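Gestmont robotics club, pre-run safety checklist, May
Bench 2 + sim station. Two-arm project (box task). Fill in before anybody hits start.

**Room**
- [x] Floor clear, bags under the back table
- [x] E-stop on bench 2 tested, both buttons. Left one sticks a little, still trips
- [ ] Extension cord taped down. Tape ran out, Dhillon order not in yet
- [x] Glasses on, hair tied, no lanyards

**Sim run first (required)**
- [x] Scene loads, no joint warnings
- [x] Speed cap at 40 percent
- [x] Left arm parked open, away from box
- [ ] Right arm approach. Comes in very low on the front edge of the box. Want more clearence before we copy this path to hardware
- [x] Loose stuff on lid noted: figurine, brass disc. Either one could tip if the box gets bumped

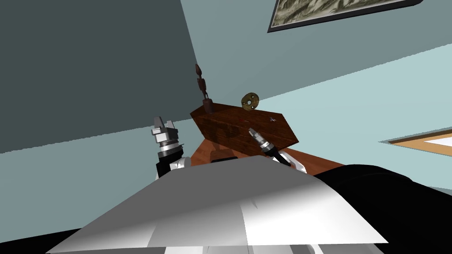

Comment added by Voto team: the speed cap only covers joint moves, not the gripper close. Set grip force seperately or it goes back to default on restart. Got us at the Zakska meet, lost 18 points.

OK, adding a line for that. Checked, it had gone back to default. Fixed, saved in the profile.

**Gripper / force**
- [x] Grip force set and saved (new line, see comment)
- [x] Fingers open and close in sim, 1000 cycles, no fault
- [ ] Collision stop tested on right arm. Not done, log full at line 689, clear it first

**Hardware**
- [x] Arm bolts snug
- [ ] Cable slack at right wrist. Tight at full reach, reroute
- [ ] Spotter named for each arm

Result: sim OK to continue, hardware NO. Four boxes to close plus the right arm path. Recheck at 4:15, new sheet please, dont write over this one.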